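Hand grippers: fitting new fingers and re-zeroing

Notes for the Tedmont bench, the pair of hand-held grippers on the rail frame. Takes most of a morning first time, less after that. Do both hands even if only one is playing up.

You need
2 mm hex key, the short one
lint free cloth
spare finger set (Sithole ones, the Lidlow set is a hair too thick at the root)
laptop with the Folel logger on it

1. Stop logging. Close the logger properly, don't just yank the cable. Ľubomír did that in December and we lost the zero file for both sides.

2. Unplug at the rack end first, then at the gripper. Label left and right before you do. Cables look the same.

3. Old fingers off. Two screws each. If one is tight, warm it in your hand a minute and try again. Do not lean on it, the heads round off very easily.

4. Wipe the seats. Any grit in there and the tips wont meet.

5. New fingers on, screws finger tight only. Close the gripper slowly. Tips should touch along the whole last bit of the pad. Nip up a quarter turn, swap sides, another quarter.

6. Plug back in. Route the cable along the forearm with enough slack to bend your wrist fully. Too short and it tugs the connector, too long and it catches the cup handles.

7. Zero. Fully open, wait for the number to settle, press O. Fully closed, press C. Ours reads 27 closed and 2245 open, give or take a few. If closed comes up at 102 the fingers are not seated, go back to step 4. 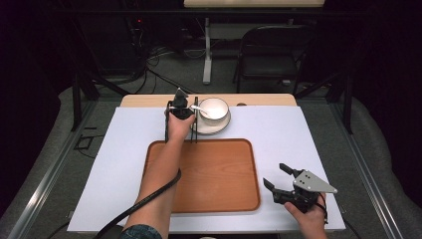 8. Test run with the cup, saucer and tray. Slow pick, slow place, then at teh speed you normally work. Watch the trace for steps. A clean run is a smooth line down and a smooth line up. Steps usually mean a loose screw, occasionally a bad connector.

9. Save the zero file under your own initials. Tell Chantelle the new finger set number so she can put it in the log.

Check the screws again after 300 picks. They do settle a bit. After that leave them be unless the closed reading starts to wander.

Spares are in the drawer under the laptop, ask Tumelo if its empty.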